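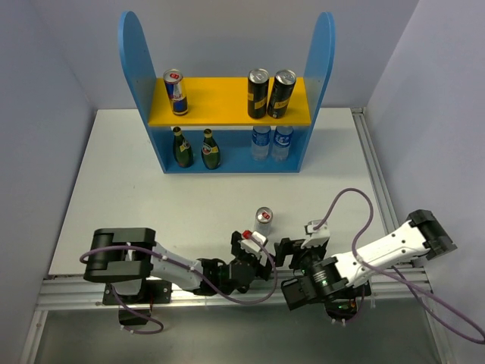 Suche
Suchbegriff eingeben
Suchen

Trinkverhalten und Getränkeangebot an unserer Schule
Projektbericht im Fach Ernährungslehre
Vorgelegt von Parvaneh Ghasemi

1. Anlass und Fragestellung

Im Oktober wurde an unserer Schule der Vertrag mit dem Kioskbetreiber Ritar verlängert. In der Schülervertretung gab es danach eine längere Diskussion über das Sortiment, vor allem über Energydrinks und gesüßte Eistees. Die Meinungen gingen auseinander, Zahlen lagen nicht vor. Daraus entstand die Frage für dieses Projekt: Was trinken die Schülerinnen und Schüler während eines Schultages, woher haben sie das Getränk und wie viel wissen sie über den Zuckergehalt?

2. Vorgehen

Die Umfrage wurde mit einem Fragebogen auf Papier durchgeführt. Eine Onlineversion war zuerst geplant, aber in den unteren Klassen sind Handys im Unterricht nicht erlaubt. Der Bogen hatte 20 Fragen, davon neun zum Trinkverhalten, die übrigen zu Einkauf, Wissen und Wünschen. Verteilt wurden 477 Bögen in den Jahrgängen 7 bis 10. Zurück kamen 199 auswertbare Bögen, das entspricht einem Rücklauf von knapp 42 Prozent.

Der Rücklauf war in den Jahrgängen 7 und 8 deutlich besser als in 9 und 10. In zwei zehnten Klassen lagen die Bögen während der Praktikumszeit im Fach der Klassenlehrkraft und wurden erst danach ausgeteilt. Die Ergebnisse für den Jahrgang 10 sind deshalb mit Vorsicht zu lesen.

3. Ergebnisse

Wasser ist in allen Jahrgängen das meistgenannte Getränk. Die meisten bringen es von zu Hause mit, in der Regel in einer wiederbefüllbaren Flasche. Der Trinkwasserspender im Erdgeschoss wird vor allem von Klassen genutzt, die ihren Raum in der Nähe haben. Aus dem Neubau geht kaum jemand in der kleinen Pause hinüber, der Weg ist zu lang.

Energydrinks werden fast nur in den Jahrgängen 9 und 10 genannt. Gekauft werden sie überwiegend vor dem Unterricht im Supermarkt und nicht am Kiosk. Als Gründe wurden Müdigkeit und Geschmack angekreuzt. Mehrere Befragte schrieben dazu, dass sie vor Klassenarbeiten mehr davon trinken als sonst.

Bei den Wissensfragen sollte der Zucker in verschiedenen Getränken in Würfeln geschätzt werden. Eistee und Apfelsaft wurden meist zu niedrig eingeschätzt, Cola eher zu hoch. Dass auch Saft ohne Zuckerzusatz viel Fruchtzucker enthält, war vielen nicht bekannt. Beim Koffein kannte nur eine Minderheit den Warnhinweis, der auf Getränken mit erhöhtem Koffeingehalt stehen muss.

4. Fehlerquellen

Die Frage nach der Trinkmenge war schlecht gestellt. Wir haben nach „Gläsern“ gefragt, in der Schule trinkt aber niemand aus Gläsern. Einige haben in Flaschen geantwortet, andere das Feld leer gelassen. Diese Frage wurde nicht ausgewertet. Außerdem ist möglich, dass manche bei den Energydrinks weniger angegeben haben, weil der Bogen im Klassenraum ausgefüllt wurde.

5. Vorschläge

Ein zweiter Wasserspender im Neubau würde nach den Antworten am meisten bringen. Am Kiosk sollte ungesüßter Tee angeboten werden, danach wurde im Wunschfeld häufig gefragt. Ein Verbot von Energydrinks am Kiosk hätte vermutlich wenig Wirkung, solange sie auf dem Schulweg gekauft werden. Sinnvoller erscheint eine Unterrichtseinheit zu Koffein und Zucker im Jahrgang 8.

Die Ergebnisse wurden der Schülervertretung am 27. Mai vorgestellt. Der Fragebogen liegt im Anhang bei, die ausgefüllten Bögen werden nach der Benotung vernichtet.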